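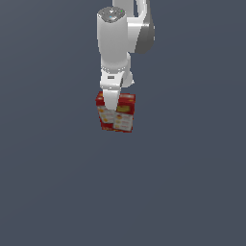 Guides > Grareck > Teaching by example > Your first set of pick-ups

If you've got Grareck installed and the arm moves when you tell it to, you're ready for the part I like best, collecting examples for it to learn from! Start small. One arm, one box, a plain background, and a cup of tea if you're that sort of person.

Open a new session and switch on both camera views, the one that looks at the whole arm and the one that looks out past the fingers. Save them together, every time (I once lost a whole April afternoon by forgetting the second). 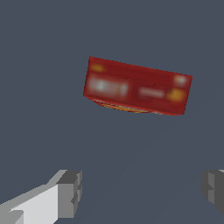 Isla Strachan

Now steer the hand over the box, fingers open, and take your time lining it up. Press record before you start down, close, lift, hold for 3 seconds and stop. Then reset, which puts the box somewhere new, and go again.

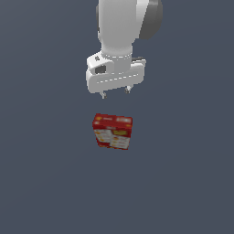

Try to come in from a different starting height now and then, because a learner that has only ever seen one approach gets lost very easily. My first set had 87 lifts in it and was a bit samey; the next had 106, with far more variety, and trained much better. Keep the fumbles in a separate folder called "misses".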